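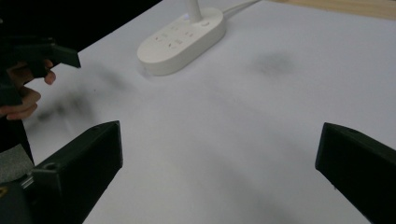 PRESS RELEASE
15/08/2020
For immediate release

Rinari tabletop power strip goes on sale after trial in Puvdale homes and offices

Szalai has today put its Rinari power strip on general sale. The strip is white, has rounded ends and is made to sit on top of a desk or table, within arm's reach, where people can see what is plugged in and what is not.

The company began work on it after talking to people who had started doing paid work at the kitchen table in March. Many of them had an ordinary extension lead on the floor, and were getting down on their knees several times a day to swap a laptop charger for a lamp or a printer. Others had moved the lead up on to the table and found that it slid about, or that the large plugs on their chargers covered the socket next door.

Rinari was tried out in 174 households and small offices in and near Puvdale before the design was settled. Each was given a strip to use in place of the lead they already had and was asked to send in notes at the end of the trial. Szalai received 1,356 separate comments. Most were about where the sockets should go, how long the cord should be and whether the strip stayed put when a plug was pulled out with one hand.

Changes were made as a result. The sockets were moved further apart. The base was made heavier. The cord now comes out at one end, so that it can be led off the side of the table without crossing the part where people write. The cord is 2 metres long, up from 1.5 in the first version.
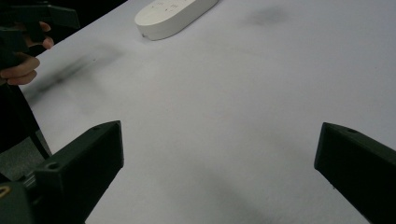

An elongated white object on a white tabletop.

The shape came in for a good deal of discussion. Early versions were square at the corners and several households said that sleeves and paper caught on them. The rounded version takes up slightly more of the table but can be wiped down in one go, and it does not mark the surface if it is pushed back against a wall. White was chosen after the trial because it was the colour most people said they would put on a pale desk. A dark grey version is planned.

Szalai also asked people how they used the table itself. A large share said the same surface was used for work in the day and for meals in the evening, and that clearing it was the part they liked least. The company has added a page to the printed guide on setting up a shared table. It suggests placing the strip at the back, away from food and drink, leading the cord off on the side nearest the wall and unplugging chargers once they are finished with. The guide also says that the strip should not be covered, used outdoors or plugged into another extension lead.

Comments from the trial were mixed on price and on the length of the cord, which some people with larger rooms still thought too short, but mostly good on daily use.

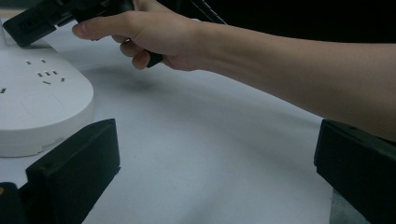

One household wrote that being able to sit down and push a plug in from above, without feeling under the table for the socket, had made more difference than they expected, though they would have liked a second strip for the other end of the room. A small office in Puvdale said it had stopped using floor leads at its two main desks and would like to see a longer cord offered as a choice. Szalai says it is looking at this for next year.

The first batch will be sold through Dronberg shops, with orders also taken by post and by telephone. Households and offices that took part in the trial may keep the strip they were given, or send it back and have it replaced with the finished version at no charge. A further 200 strips have been set aside for village halls, libraries and community rooms in the Puvdale area. Groups that would like one should write to the company giving the name of the building and the use it would be put to.

Notes for editors

Szalai designs and sells electrical goods for the home and small office. Rinari is its first product made for use on a tabletop.

Samples for review can be requested from the Szalai press office. Please state whether the sample is to be returned.

Ends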